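Citrus on a cold windowsill - notes for the evening talk, Semard Gardening Circle

Start at 7.30. Lights up for the first part so people can see the leaves I'm passing round.

OPENING

Thank Natalie Tindall for the invitation and for moving the chairs away from the radiator (the trees will be happier too). Say who I am: I grow citrus in pots, in a north-facing house with a leaky porch, and I love it far more than is reasonable. I have no heated glasshouse. I'm not going to tell anyone to buy one.

Ask for hands up: who has had a lemon tree as a present? Keep your hand up if it's still alive. Wait for the laugh, then tell them I killed my first 2 as well, both in a sunny lounge, both in February.

WHY THE LOUNGE IS THE PROBLEM

Go slowly here, it's the bit people write down.

A citrus tree in winter wants to be cool and bright. Most of our houses offer warm and dim. The top of the tree thinks it's spring, the roots are sitting on a cold tiled floor and doing very little, and the leaves come down in a great heap. People see the heap and water it. Please don't water it!

Pass round the two twigs: the one with leaf stalks still attached, and the one that dropped everything. Explain the difference. If the blade falls and the stalk stays behind, I look at the roots first. If the whole lot goes, I look at light and temperature. It's a rule of thumb and I've been caught out by it, so say so.

Story of Ghazal Hashemi's calamondin. She kept it on an unheated landing between two bedrooms, next to a single-glazed window everyone told her to replace. It flowered in the dead of winter and the smell went all the way down to the front door. She got the window replaced in the end and the tree sulked for a year.

WHICH TREE TO START WITH

Kumquat, kumquat, kumquat. Say it three times if they look sleepy.

- Tougher in the cold than a lemon, and slower to complain.
- Stays small. Mine has been in the same pot for years and only needs the top layer of compost scraping off and replacing.
- You eat the whole fruit. Sweet skin, sharp middle. Roll it between your fingers first, it softens the oils.
- Wakes up late. Everybody panics in April when there's no new growth. Leave it alone until June.

After that, calamondin, then a Meyer lemon. Limes last, if ever. I would love to be proved wrong about limes.

Mention Dresetti, the nursery where I bought my oldest tree, and their list of 107 kinds of citrus. I read that list in the bath. Crisanto Samonte, who ran the potting shed when I was there, talked me out of a very expensive finger lime and into a plain round kumquat, and I've been grateful ever since.

POTS, COMPOST, WATER

Hold up the clay pot and the plastic pot. Clay dries out faster, and that suits a heavy-handed waterer like me. Plastic is fine for anyone who forgets.

Go up one pot size at a time. A small tree in a huge pot sits in cold wet soil all winter and rots.

Mix: loam-based compost with a good share of fine bark or grit. Squeeze a handful, it should fall apart when you open your hand. (Bring the bucket. Bring a towel as well, last time I shook hands with everyone afterwards.)

Watering: lift the pot. If it's light, soak it until water runs out at the bottom, then tip the saucer out. If it's heavy, walk away. Rainwater if you have it. Ours is hard here and the leaves go yellow between the veins by late summer if I'm lazy about it.

Feed: summer feed in summer, winter feed in winter. Yes, there really are two. Somebody always asks.

SCALE INSECTS

Sorry, but we have to. Sticky leaves and black sooty marks are the first sign. Turn the leaf over and look along the middle rib. Cotton bud, soapy water, radio on, an hour of your Sunday - no, cut that, just say an hour. Repeat every couple of weeks until they've gone. Souad Kamel does hers with an old toothbrush and says it's quicker on the stems. I tried it and she's right.

PICKING

This is the happy part, so speed up and enjoy it.

Colour comes before flavour. A kumquat can be orange for weeks before it's worth eating, so sacrifice one and taste it. Hold the fruit, snip the stalk close with sharp scissors and don't tug, or you'll tear the skin and it won't keep. Handle them gently and put them down instead of dropping them in. A shallow layer in a cardboard box somewhere cool does very well, and I go through it every few days for soft ones.

If there's a glut: slice thinly, pips out, cook gently in sugar and water until see-through. Lovely on porridge. Ariel Barredo puts the pips in a muslin bag with his marmalade to help the set, and I've brought a jar of it for tasting with the crackers.
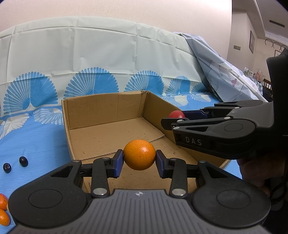 Leave a few on the tree, too. They hold for ages, and a little pot of orange fruit by the back door in the grey months cheers me up every single morning. Then questions, and the tasting plates are under the side table with the napkins.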